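Kenness Street Block Association, notes from the Tuesday meeting

I took the minutes again, so blame me for the spelling. We got going at 7:10, once the folding chairs turned up. Last month's minutes were passed with one fix: the hedge in question is on Galtley Lane. 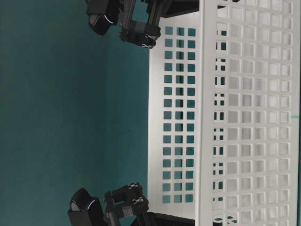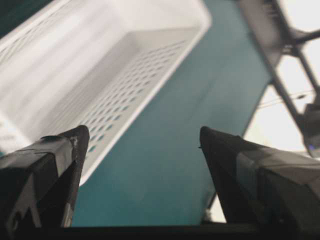
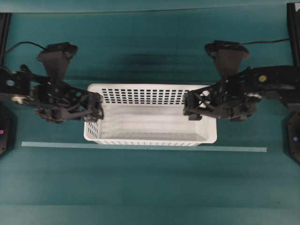
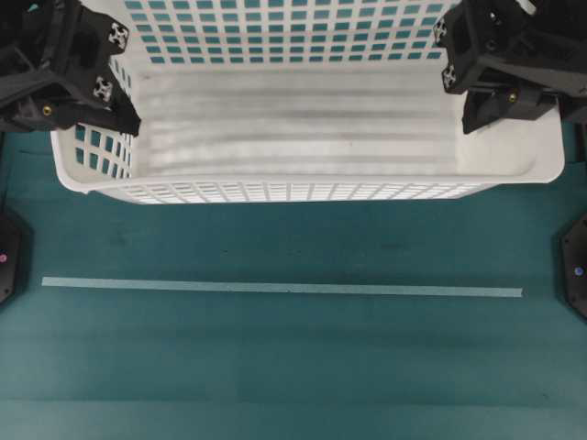 Money first. We have $1,703 in the account, and $1,183 of that is already promised to Fernandes Paving for the alley patch. That leaves us a bit thin for the fall, but dues are still coming in (mine included, sorry!).

The September yard sale. Long talk, mostly good. We agreed on an 8 a.m. start and no early birds, and everybody sets up in their own driveway this year. I offered to do the flyers and we voted to print 500, which felt like a lot to me, but the vote was the vote. Somebody asked if we could close the street. I'll call the city and find out what the permit costs.

Storm drain at the Vostgate end. Still clogged, still smells. Two of us have called it in and gotten the same recording, so we're going to send a letter with everyone's signature on it. I've got the draft on my kitchen table, come by and sign any evening after six.

Porch lights. We went back and forth on timers and didn't decide anything. Carried over.

Other stuff: the ladder is missing from the shared shed again. Please bring it back, no questions asked!

We wrapped up at 8:45. Next meeting is same place, same time, and I'm down for coffee.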